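Stulovham Community Hall: Pantry and Dry Goods Inspection
Date: 2/19/25
Area: Ground floor pantry and serving counter

1. Dry storage
Shelving secured to wall: Pass.
Lowest shelf clear of floor: Pass.
Stock rotated, oldest in front: Fail. Four cartons of Tuncer rice were shelved behind newer deliveries. Correct within 30 days.
Open cartons kept on tables or shelves, never on the floor: Pass.

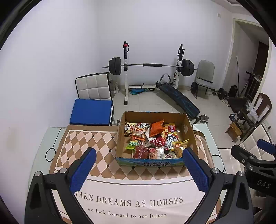 Comment: Delivery labels from Skatico must remain legible until the stock is used. Two labels had been covered with tape.

2. Packaged snacks
Seals checked on receipt: Pass.
Receiving log signed: Fail. Entries for November are unsigned. The hall manager is to review the log and initial each line.
Torn or punctured bags discarded and recorded: Pass. 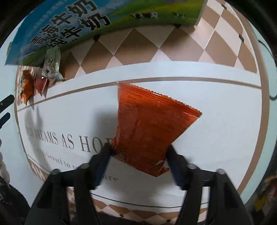

3. Pest control
Bait stations numbered and mapped: Pass.
Door sweep intact: Fail. There is a gap at the left side of the rear door. Replacement requested from Flellen.
Drain covers in place: Pass.

4. Fire and exits
Exit path clear: Pass.
Extinguisher tag current: Pass.
Storage below sprinkler heads: Pass, with comment. The top shelf is close to the limit and should not be stacked higher.

Overall result: Conditional pass. Reinspection in 90 days.

Stulovham Community Hall, Facilities Office | All rights reserved | Back to top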